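Neville Ackroyd
January 26, 2026

Spent the weekend with the trial of Lakbridge's two-arm simulator subscription, the one everybody in my feed keeps calling a steal. Long thread, because the sales page is short.

The pitch: rehearse your bimanual tasks in software, then move them to your real arms with "minimal tuning." $185 a month per seat. Trial gives you 10 hours of sim time and two of the stock tabletop tasks.

Minimal according to whom? I asked support. They sent me the sales page.

Credit first. Install was painless. It ran on my old desktop without the fan taking off, and resets are quick. If you've ever put things back on a table by hand between attempts, you know what that's worth.

The arms look good too. Clean white shells, dark fingertips, decent shadows. Somebody cared about the rendering. I wish the same somebody had written the docs page on contact settings, which is four sentences and a broken link.
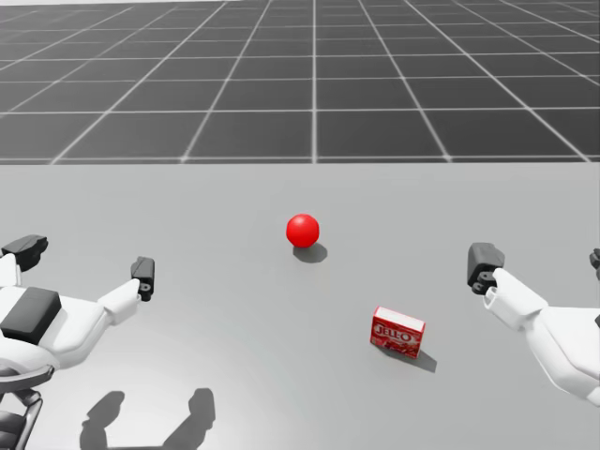 My real gripe is friction. Out of the box, everything grips like it's been dipped in glue. I squeezed a carton by one corner and it came up level, every time. Try that with cardboard in your kitchen and tell me how it goes.

You can change the values. Fine. But then the success rate they advertise isn't the one you get. I ran the stock pick task 40 times on default settings and 40 more after turning friction down to something I'd believe. Second batch was a lot uglier.

Balls are worse. A ball should punish a sloppy approach. On defaults it mostly sits there and waits for you.

Driss Belkadi asked in the replies if I'd tried the Brornau add-on, which is supposed to fix contacts. I haven't. It's a separate purchase, and I'm not paying extra so that things can slip.

Also: the trial won't export your runs. You find that out when you click Export. That belongs on the pricing page in large type.

Who might like it: teachers, and people who want to check reach and arm collisions before buying hardware. For that it's fine, maybe even good.

Who should wait: anyone planning to skip real table time because of it. I was told in November that an update to contacts was close. Still waiting.

I've cancelled for now. If they ship the update I'll rerun the same 40 and post the numbers, good or bad.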